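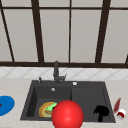

Figure 4. Double-basin sink in a light beige countertop.

4. Adding a Property to Your Stundport Listings

Use this section to enter a rental property, assign rooms and features, and publish the listing to the Tarix booking calendar. You need an owner or manager login. A guest login can view drafts but cannot save them.

4.1 Before you start

Have the following ready:

Street address and unit number
Local rental permit number, if your town issues one
Bed sizes for each sleeping room
Nightly rate and cleaning fee
Photos in JPG or PNG format

4.2 Create the property record

1. Sign in and select Properties from the left menu.
2. Select Add New. The Property Type list opens.
3. Choose House, Cottage, Condo, or Room. The type cannot be changed after the first booking is accepted.
4. Enter the address. Select Check Address and wait for the map pin to appear.
5. If the pin is in the wrong place, drag it to the front entrance. Select Lock Pin.
6. Enter a property title. Titles are limited to 80 characters, including spaces.
7. Select Save Draft.

Note: The full address stays hidden on the public page until a booking is confirmed. Visitors see the street name and the town only.

4.3 Assign rooms and features

1. Open the draft and select the Rooms tab.
2. Select Add Room and pick a room type.
3. For each sleeping room, enter the bed sizes. Sofa beds are entered under Living Room and marked Converts to Bed.
4. For the kitchen, check each item that stays in the property all year. Items stored in a locked owner closet should be left unchecked.
5. For outdoor areas, choose Private or Shared. A patio used by more than one unit is Shared.
6. Repeat until all rooms are entered, then select Save Rooms.

Caution: Deleting a room also deletes the photos and notes attached to it. Deleted rooms cannot be restored.

4.4 Load photos

1. Select the Photos tab.
2. Select Upload and choose up to 20 files. Larger sets must be loaded in batches.
3. Assign each photo to a room with the list under its thumbnail.
4. Drag the cover photo to the first position.
5. Select Save Order.

Files smaller than 500 KB may look soft on large screens. The upload page marks them with a yellow triangle but does not reject them.

4.5 Set rates and dates

1. Select the Rates tab and enter the base nightly rate.
2. To add a season, select New Season and enter the first and last night. Each property can hold 12 seasons.
3. Enter the minimum stay for each season. The default is two nights.
4. Under Deposit, choose Percent or Flat Amount.
5. Select Link Calendar and choose Tarix.

Note: If seasons overlap, the one created last sets the rate. Properties that close in November should use Block Dates. A season with a zero rate will be offered to guests as free.

4.6 Publish

1. Select Preview and check the page in both desktop and phone view.
2. Select Publish. The status changes from Draft to Pending.
3. When the status changes to Live, open the public page and confirm that the calendar loads.

If the status stays at Pending overnight, check that the permit field is filled in. For listings shared with Lekota or Wiven, see Section 6, Partner Sites.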